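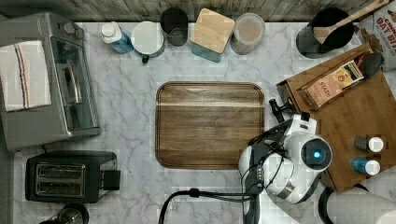
Somebody at Preddale wrote back overnight to say we've been counting the exclusion requests wrong, "because a withdrawn request isn't a denied one, and you've lumped them together since the fall." Fair point, and kindly made!

**February, 9:40 a.m.**

So I went back through the whole tariff sheet with a fresh pot of coffee (a slow job, but I do enjoy it). We have 1,722 requests from importers asking to be let off the duty, and I had 479 of them down as denied. When I sorted by the last status note, 73 of those were really withdrawn by the company before any ruling came. That brings denied down to 406, and I've fixed the column and left the old one in gray beside it, so please don't delete it yet.
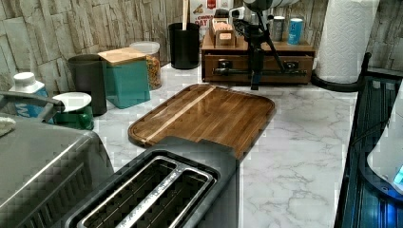 The Drerik export is the other headache. It stops at 200 rows a page and drops the product code on the last one, which I only caught when a Bedoya filing on pump fittings showed up with no code at all. I've been typing those in by hand from the public notices, and I'm about halfway through.

Still to do:

- ask Preddale how they treat requests that were refiled under a new code
- rerun the chart for the Gekero brief with the new denied figure
- check whether the steel filings have the same withdrawn problem (I suspect they do, but haven't looked)

Please hold off on quoting the old denial rate to anyone until the chart is redone.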